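May, evening, shop

Picked up where I left off with the sim of the cable bench. The real bench is the one Přemysl Koubek and I have been putting together in the back of the shop: two arms, a wooden board standing up behind them, cables dropping from the overhead panel, and rails on the board to route them along. The job for the arms is to take a hanging cable and lay it over a rail. We want the sim close enough that I can try arm moves at home and stop tying up the bench.

Done today:

Swapped the straight-line cables for chains of short segments. Stiffness was far too high at first and they stuck out like wire. Brought it down in steps of 10 until they hung properly. They still swing too long after a touch. Damping is at 50 now and I think it wants more, but the solver gets touchy when I raise it, so I left it for the night.

Moved the wrist camera back on its mount and put the wide lens model on it. With the old lens I lost the rails as soon as the gripper got near the board. Now both rails stay in view, with the usual bending toward the ends. The routing script expects straight lines, so it needs the undistort step before anything else. Přemysl has a version of that from the Skála job. Ask him for it.

Set the board 700 mm from the arm base, same as on the bench. I had it wrong all last week because I measured from the front lip of the table. Every reach test from before today should be thrown out. I've put them in a folder called Sturkarik_old so they don't get mixed in.

Shadows: turned on soft shadows from the overhead panel. Slows things down by up to 2 times on my machine. Keeping them on anyway for the camera tests, off for everything else.

Gripper: the fingers are from the Vorner file, which has the left and right meshes named backwards. Fixed in our copy. The collision shapes are still plain boxes, and a cable can slip between box and mesh and look like it's inside the finger. Need proper hulls there before I trust any grasp result.

Not done: second arm. It loads and holds its pose but has no controller hooked up. Its cables are just for looks at the moment and don't collide with anything.

Next time:
- hulls for both fingers
- undistort step, then rerun the rail finder
- try a grasp on the center cable first, it's the easiest one to get at
- ask Irnava whether the spare rail clips are still coming

Saved the scene and a still from the wrist view before shutting down.
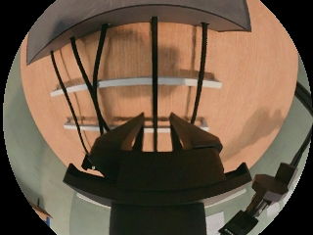

Wrist camera in the sim, new lens. Center cable between the fingers, second arm at right.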